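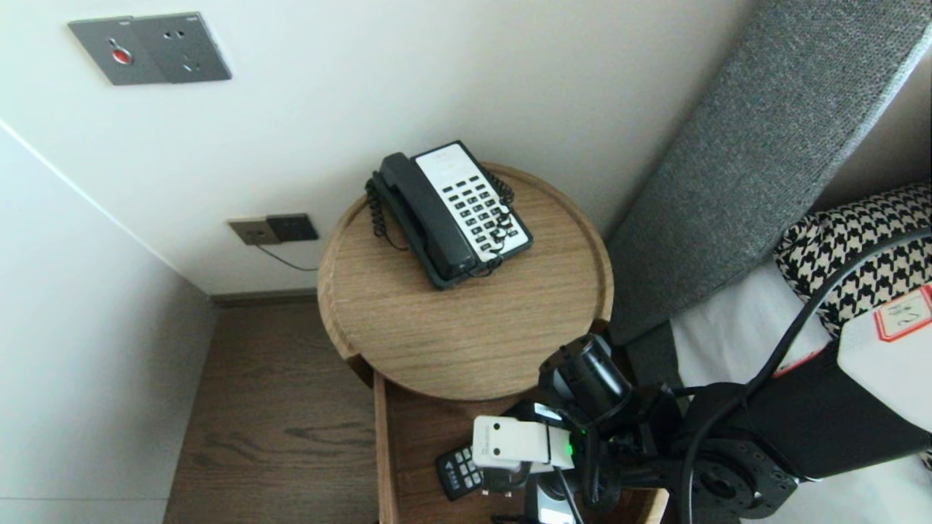 The internal telephone network of a small hotel is usually installed once and then left in place for as long as it works. Most of the wiring studied in this report was laid before the current owners took over the buildings, and few of the original drawings survive. In many guest rooms the only visible part of the network is a corded desk telephone on a round wooden side table beside the headboard, with a coiled cord between the handset and the body. The remainder consists of cable, junction boxes, a switchboard, and a set of written or unwritten rules about who answers a call and when. This report considers whether such a network still serves a purpose for guests and staff, and what a small hotel should weigh before removing it.

1. Background and Purpose

The project was carried out as part of the second-year course in Hospitality Operations. The assignment asked each student group to select one service that a small lodging business provides by habit and to examine its cost, its use, and its possible replacements. Our group selected the in-room telephone.

Two properties agreed to take part. The Grustach is a hotel in the center of town with three guest floors and a front desk that is staffed day and night. The Girkedine is a guesthouse on the edge of town, where the front desk closes at 10 p.m. and late calls are forwarded to a duty telephone carried by the night employee. Both properties use an analog switchboard, and both pay a yearly service fee to the same maintenance firm, Ivanyshyn.

The purpose of the project was to answer the following questions. How often do guests use the room telephone, and for what? What would be lost if it were taken out? What does it cost to keep compared with a replacement?

2. Method

The switchboard at the Grustach keeps a record of internal calls, including the extension, the time, and the length of the call. The manager allowed us to work from the call record for December after all guest names had been removed. The record contained 600 internal calls. The switchboard at the Girkedine does not keep a record, so the front desk staff filled out a paper log during the same month. The log sheet had columns for time of day, reason for the call, and whether the matter was settled on the telephone or required a visit to the room.

We also interviewed 16 employees across the two properties, from the front desk, housekeeping, the kitchen, and maintenance. Interviews followed a common list of topics and were held during working hours with the permission of management. Guests were not interviewed. Both managers preferred that we not approach them, and the course rules on privacy would have required a longer approval process than the schedule allowed.

3. Findings

3.1 Use by guests

Calls to the front desk made up the largest share of the Grustach record. Outside calls were almost absent, and desk staff at both properties stated that guests now use their own cell phones for these. According to the paper log at the Girkedine, the most common reasons for calling the desk were requests for towels, questions about breakfast hours, problems with the heating, and requests for a wake-up call. Wake-up calls were more frequent than we had expected. Desk staff explained that older guests and guests with early trains tend to ask for one even when they have an alarm of their own.

Calls between rooms were a smaller group. They increased toward the end of the month, when more families and tour parties were staying at the Grustach.

3.2 Use by staff

The interviews showed that the telephones are used by employees more than either manager had assumed. Housekeepers at the Grustach report a room as ready by dialing a short code from the room itself. The code changes the status of the room at the front desk. If the telephones were removed, this step would have to be done another way, either with a handheld device or by a walk to the desk. Several housekeepers noted that they are not permitted to carry personal cell phones on shift.

Maintenance staff described a similar practice. When a repair is being tested, such as a radiator valve, the employee in the room calls the boiler room from the bedside.

3.3 Safety

Cell phone reception is poor in the rear rooms of the Girkedine, where the walls are thick stone. For guests in these rooms, the room telephone is the most dependable way to reach help at night. The switchboards at both properties are connected to a backup battery, and the analog telephones draw their power from the line. They therefore continue to work for a time during a power failure. A wireless system would require backup power at each access point.

3.4 Cost

The yearly service fee covers inspection of the switchboard and replacement of failed lines. Telephones themselves are not covered. Both managers described the handset cord as the part that fails most often and said that replacement cords are still easy to buy. Spare telephones at the Grustach are taken from a storage room on the ground floor, where units from closed rooms have been kept.

As a replacement, we examined Nikalum, a messaging service for small hotels that guests open on their own phones. It offers room requests and breakfast orders, and charges a monthly fee per room. On the quotation we received, the monthly fees over a full year came to more than the present service fee at both properties. The service also does not cover the housekeeping codes, which would need a separate product.

4. Limitations

The data cover a single month, and December is not typical at either property. The paper log depended on busy employees remembering to fill it out, and there are gaps on the evening shift. The call record from the Grustach shows the length of a call but not its reason, so the two sets of data cannot be compared directly.

5. Recommendations

We recommend that the Girkedine keep its room telephones, at least in the rear rooms, until cell phone reception there has been improved. We recommend that the Grustach keep its network for the present and prepare a written plan for the housekeeping codes before any decision on removal is made.

Both properties should update the printed dialing card placed in each room. The card at the Girkedine still lists an extension for a laundry service that has closed. Both should also add a telephone check to the room inspection sheet, consisting of lifting the handset, listening for a dial tone, and placing one call to the front desk.

A follow-up project could repeat the log during the summer season, using the same column headings so that the results can be set beside those reported here.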